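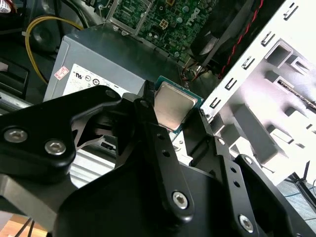
Photo: Thoa Dương / Judlow bench notebook

December 2023. Bench 5, desktop teardown and CPU swap

Continuing with the Dell desktops from the Keltley clear-out. The lot is 126 machines. As of this morning 86 have been opened, checked and sorted, and the rest are still on the pallets by the back door. Nellby wants the first batch of working units before the end of the month, so the order of work is: anything that posts goes to memory test, anything that doesn't gets the spare power supply first, then the spare CPU, then it goes to parts.

Today's machine is number 59 on the sheet. It was marked "no post" in August and put back on the shelf. Fans spin, power light comes on, no beeps, nothing on the monitor. I tried it with one stick of memory in each slot in turn and got the same result. Swapped in the bench power supply, same again. Put the original supply back in, as it measured fine on the tester and there is no point using up a good spare.

Top face of the supply has a bit of dust on it but nothing like the ones from the warehouse side. The rating label is on the front side with the hazard sticker at its left end. Please read the wattage off the label when you fill in the sheet. Don't copy it down from the last machine. We have had two different supplies in what look like identical cases, and three rows on the sheet are wrong because of it.

Cooler: four screws, loosened a half turn each in a cross pattern. The old paste had gone hard and the cooler did not want to let go. Warmed it with the heat gun on low for a minute and twisted gently. Do not pull straight up. On one of the August machines the chip came out of the socket with the cooler and took some time to straighten out.

CPU: cleaned the heat spreader with alcohol and a lint-free wipe. The markings can be read again under the lamp. Lever up, frame back, chip out by the edges. Note the corner mark before it leaves the socket and put it back the same way around. The green edge of the package is the part to hold on to. Keep off the underside completely.

Socket looked all right under the loupe. One spot of paste on the plastic rim, removed with a swab. No bent pins that I could find, though I would like someone with better eyes to check the row nearest the memory slots.

Put the known good CPU from the Reuter box in, new paste, cooler back on. Posted on the second try. First try was my fault, the fan lead was not seated. Ran setup, clock was wrong as expected, new coin cell in. It then saw both memory sticks and the drive.

So the board is good and the original CPU is suspect. Before calling it dead I want to try it in a second board. Bagged it in antistatic, labeled 59-A, in the top drawer on the left. Please leave it there.

Supplies:
- Paste: one full tube and the end of another. Order more.
- Coin cells: plenty.
- Lint-free wipes: last box is open.
- Antistatic bags, small: getting low. The big ones are too big for CPUs, the chip slides around and the label ends up folded over.

The case on 59 has a side panel that sticks at the rear corner. Bent the lip back with pliers and it closes now. Front USB ports not tested yet.

Next: memory test on 59, leave it going through lunch. Try 59-A in the board from the parts shelf with the cracked fan mount. Start on the next pallet if there is room on the bench. Thoa has the key to the drive cage and needs to sign for anything that still has a drive in it.

Later: memory test passed, no errors. Moved 59 to the Nellby shelf with a yellow tag until the USB ports are done.

© 2023 Judlow Workshop | Contact the bench | Back to top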